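Minutes of the Clemus Building Residents' Meeting
January
Posted by Senan Ó Briain

The meeting opened at 7 p.m. in the ground floor lounge. Apologies were received from units 12 and 26. The minutes of the previous meeting were accepted with one correction: the hallway lights on the third floor are on a timer, not a sensor.

1. Water pressure

The pressure drop on the upper floors was discussed. McGrath inspected the booster pump and reported a worn check valve on the discharge side. Static pressure at the top floor reads 31 psi in the evening. The target after repair is 60 psi at the pump outlet, with the existing reducing valves left in place on the lower floors. The quote covers parts, labor and one return visit. It does not cover the isolation valve in the riser closet, which is stiff but still closes.

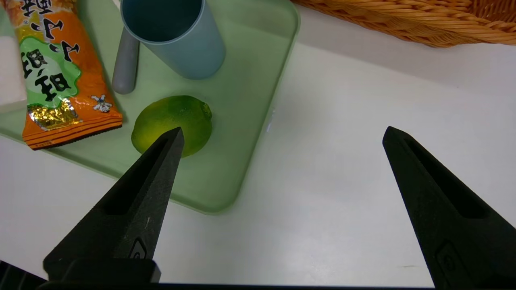 Oona asked whether the valve in the riser closet could be replaced during the same shutdown, as draining the riser twice would mean two mornings without water. Senan Ó Briain will ask McGrath for a revised price. It was agreed to go ahead with the pump repair at the quoted price if the revised figure is not received within 7 days.

2. Hot water return

Residents at the east end still wait a long time for hot water. The return line was balanced in the fall but the setting was not written down. The balancing valve will be reset and the number of turns marked on the tag. The Distent controller stays on its present schedule until that is done - changing both at once would make the readings hard to compare.
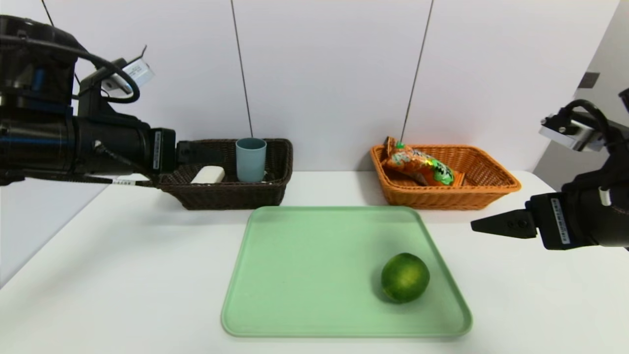
Readings will be taken at the east end tap before and after the reset, at the same time of day. A sheet will be left on the clipboard in the boiler room. The water heater setpoint is not to be changed by residents.

3. Laundry room drain

The floor drain backed up twice. The trap was cleared and found full of lint. A mesh strainer will be fitted to the standpipe. Unit 9 objected to closing the room overnight and the proposal was withdrawn.

4. Leak sensors

Two quotes were compared. Olline includes battery replacement; the other does not. The difference in price over the contract term is small. 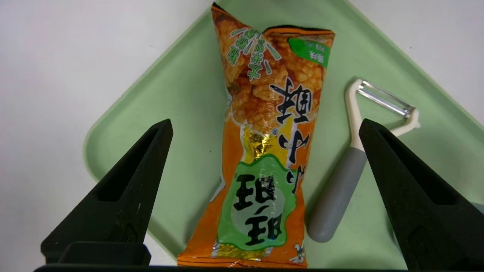
The Olline quote was preferred on a show of hands, subject to confirmation that the sensors work below the slab in the pump room, where signal is poor. A trial unit will be requested. Decision carried over.

5. Other business

The storm drain grate by the rear steps is loose and will be bolted down. Unit 18 asked for notice of shutdowns to be posted on each floor as well as in the lobby. Agreed.

The meeting closed at 8:20 p.m. Next meeting in March, same room.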